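Table for Autumn: The Small Gallery

Posted in November, filed under Table Settings

Every year I announce that I will not be decorating for fall, and every year a pumpkin gets into the house anyway. This year it was two of them, both small, both striped, and neither one big enough to carve, roast or impress a neighbor. They have been living on the white table ever since, along with whatever dishes happened to be clean.

This page is for people who asked about the colors. The table top is the Tronden in gloss white, which I bought because the store had it next to the door and I was tired. It shows every crumb and every lamp in the room. It has two round holes near the back for cables, and in the years I've owned it I have lost a pencil, a teaspoon and most of a cookie down them. I paid 1230 for it with delivery, before the delivery people discovered the stairs and wanted to talk.

The plate is from the Bellini everyday line, which I suppose is meant to be used every day. I own 7 of them. They were sold in eights. The color was called something like "evening heather" on the sticker, and it is lavender. I resisted lavender for a long time on the grounds that it belonged in a drawer with somebody's scarves, but put it next to orange and it perks right up.

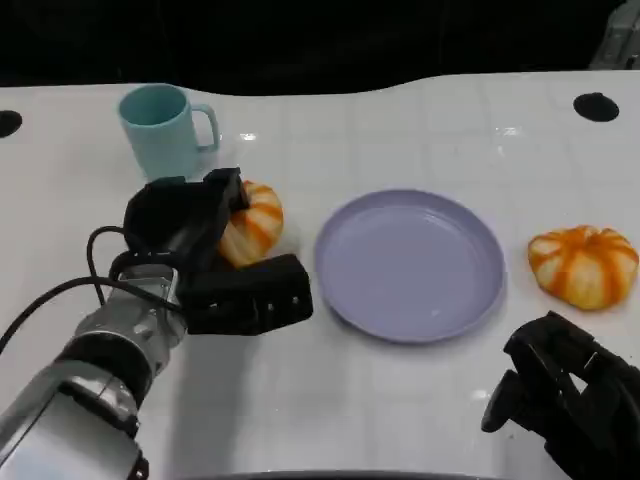
Two striped pumpkins, one lavender plate, one pale blue mug. The white top comes with its own glare.

A few notes for anyone copying the look, such as it is. Pick pumpkins with some cream in the stripes. Solid orange ones next to a purple plate start to look like a sports team. I got mine at the Porklow farm stand, where the small ones sit in a crate by the register and cost more per pound than decent cheese. Don't wash them and put them straight on the table, or you'll get a ring. Mine left one on the old table that I spent a whole evening on with baking soda.

The mug is Falteo, the straight-sided kind with the matte glaze. It's a good mug. It holds enough coffee to get through the mail, and the handle fits a grown person's fingers, which you'd think would be standard by now. The matte finish does pick up marks from metal spoons, so I've switched to a wooden stirrer and feel slightly ridiculous every morning. The inside is a darker blue than the outside, and it hides tea stains very well – a feature the catalog left out.

I tried a runner under everything, a brown linen one. It looked like a bandage. I tried a candle too, and the cat took an interest, so the candle has gone back to the cupboard with the other ambitions.
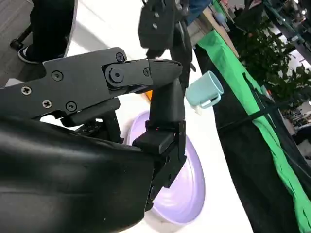

The mug lying down next to the plate, with a sliver of orange beyond. Casual dining.

On the subject of mugs on their sides: magazines do this all the time with bowls and pitchers, and I have come around to it. You get to see the base and the curve of the handle, and the whole setting stops looking as if it's waiting for an inspector. I wouldn't try it with soup.

For the record, the full set of dishes plus the table came to 1550, and the pumpkins were extra. I've had offers of gourds from three different people and accepted none of them, apart from the green one with the warts, which is in the hallway and will be in the next gallery if it lasts. Readers with questions about the plates can leave them in the comments, and anyone who has a spare lavender one to sell should please say so there too.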